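# Fifty hangers and a folding method

August 2024

Aurelio Varela lent me a book on folding clothes and told me it would give me back my mornings. I've had it since spring. My mornings are the same length they were, but I do have opinions about folding now, so I suppose I got something.

The book wants everything in a drawer standing up on edge, like files. Fold the sides in, fold up from the hem, stand the thing in its row. You're supposed to see all your clothes at once and never dig again. It says you'll do this 365 days a year without thinking about it. I thought about it every single time.

T-shirts, fine. I'll give it T-shirts. They fold small and they mostly stay put, at least until you pull two out and the rest of the row slumps over. I tried the cardboard dividers. They slumped too.

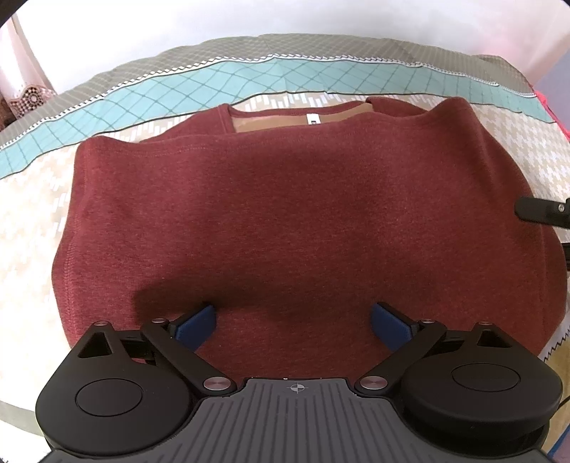

My real quarrel is with the chapter on heavy knits, all 3 pages of it. The author seems to live somewhere like Lonutdale in July, where a sweater is a thing you carry in case the restaurant is cold. Take the maroon sweatshirt, spread flat on the patterned bedspread with the white zigzag trim. That fuzzy knit bulges out at the sides before you've made a single fold, and there's a tan lining showing at the neck. Fold something like that in thirds, then in half, then in half again, and what you have is a loaf. It won't stand up in my drawer. It barely lets my drawer close.

Yufang Ding says I should hang the heavy ones and quit complaining. She bought fifty slim hangers when she moved to Esgate and swears by them. Maybe. Every sweatshirt I've ever hung came back with little points at the shoulders, and I don't believe the package when it says "no bumps." Who checks?

So here's what I do for now. Lay it flat, arms in, one fold across the middle, stack it on the closet shelf with the others. My mother did it that way and never read a book about it. Yes, I have to lift two sweatshirts to get to the third. It takes a few seconds.

I'm giving the T-shirt rows until September. Aurelio can have his book back whenever he wants it.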